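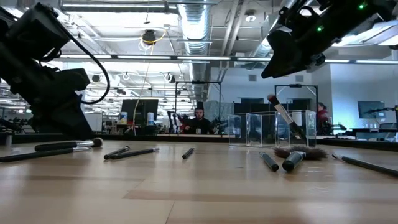 Stillonholm Salon and Training Rooms
Hygiene and Safety Walk-Through, with inspector's comments
Inspector: Tyra Haugland
Date: 30 July 2021

Marks used: OK / Fix / Not shown (I was told it happens but saw no proof)

1. Brush and tool cleaning

1.1 Brushes washed between clients – Not shown
The log has the same initials in the same pen for the whole month. I don't doubt that somebody washes brushes. I doubt that this sheet was filled in on the days it claims.

1.2 Brushes dried flat or head down – OK
Racks in the back room, head down, good airflow.

1.3 Cleaner used at the right strength – Fix
The Grusero concentrate is poured by eye. "We know what it looks like" is not a measurement. Buy a jug with lines on it.

1.4 Damaged brushes thrown out – Fix
Two in the drawer with loose ferrules. Both were said to be "for practice only". Practice is done on faces too.

2. Products

2.1 Opening date written on jars and tubes – Fix
Found on the foundations, missing on nearly all the mascaras. The mascaras matter more.

2.2 Cream products taken out with a clean spatula – Not shown
A full box of 50 spatulas, seal unbroken. Draw your own conclusion.

2.3 Storage away from heat – OK
The Brisness cabinet was moved off the radiator wall after the November visit. Credit where due.

3. Hands and skin

3.1 Sink free, with soap and paper towels – OK
Soap was full to the brim. I would like to see it half used one day.

3.2 Patch test records – Fix
Kept for lash glue, not for brow tint. The supplier's leaflet asks for one. The staff view is that leaflets say that about everything.

4. Electrical and fire

4.1 Portable items tested – Fix
The Magnusson lamp by station two has a sticker too faded to read. Treat as untested until someone finds the certificate.

4.2 Exit route clear – OK
Clear today. Last time there were delivery boxes up to the handle, and my visit was announced this time.

4.3 Aerosols stored correctly – Fix
Move the hairspray off the shelf over the heater – all of it, including the "empty" cans.

Follow-up
Items 1.3, 1.4, 2.1, 3.2, 4.1 and 4.3 to be put right before the next visit. For 1.1 and 2.2 I will look at the log and the spatula box again, without calling ahead.

Signed: T. Haugland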